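The tip that came off

A slipped finger cap, a packed line and one very long February at Novwood
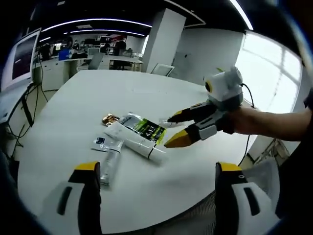 What went wrong

Small stuff, mostly. That's what the team at Likton will tell you about the work. Tubes, sachets, little wrapped packets, things that slide about on a table and won't be picked up twice the same way. Somebody holds a gripper by hand, closes it on a tube, lifts, puts down, goes again. The recordings teach the arms at the Novwood packing site how to do it without a person on the handle.

In February one of those arms dropped a fingertip into a customer's box.

Soft cap, size of a thimble. Came away from the finger as the gripper let go of a tube, fell in with the order, box got closed and taped. The arm carried on. It carried on for 231 picks with one bare finger, and no alarm went off anywhere, as nothing in the system was looking for a missing tip. It was looking for missed picks. There weren't many.

"It was doing fine, that was the awful bit," says Dionysis Koutsoukos, who runs the gripper bench at Likton. "Slightly worse than fine. You'd have put it down to a bad batch of tubes."

He got the call at home. Drove over. By then a packer on the late shift had noticed scratches on the tubes coming down the belt, thin ones, all on the same side, and hit the stop.

Finding the box

This took longer than finding the fault. The line had been filling orders for Bright, the toiletries people, and the first lorry had gone. Novwood held everything else back and opened it by hand on the warehouse floor. Fifteen pallets. The tip wasn't in any of them. It turned up 2 days later in a parcel sent to a chemist's shop, who rang to ask, quite politely, what it was.

No one was hurt. A cap that size is a choking risk in the wrong house though, and Bright said so in writing. The contract was paused.

Glue, and a bit of heat

So why did it come off? The caps are pushed on and then glued. The glue came from Taner, who supply most of the bench consumables, and there was nothing wrong with it. The trouble was the waiting time. It wants 60 minutes before the finger goes back to work. On a busy day fingers were going back in a good deal less, then running warm beside a motor housing for a whole shift.

Koutsoukos pulled spare fingers out of the drawer and tugged the caps with a luggage scale. Several let go far too easily. "I'd signed for some of those," he says. "My initials on the bag."

The hand-held units had the same problem, which people half knew. Caps had come loose on the table before. You pick it up, push it back on, carry on with the next tube. Nobody wrote it down becuase a person was standing right there and could see it. Put the same finger on an arm at night and there's no one to see.

What they changed

A pin now goes through the cap and the finger both. Ugly, according to Koutsoukos, and he has had complaints about how it feels on flat sachets. The arm also shows its fingers to a camera before every box is closed, which costs the line a little speed. If a tip is missing the box stays open and the belt stops.

And there's a notebook on the bench. Loose cap, write it in, time and which finger. It had roughly a page of entries when I visited, some of them just a tick and a swear word.

Bright came back in the spring on a smaller order. The arm that shed the tip is running again, on on the same line, with new fingers. The old one is in a jar on Koutsoukos's desk. He'd like the cap back too but the chemist has kept it.

Published 2020-06-17 | Contact the features desk | All rights reserved | Back to top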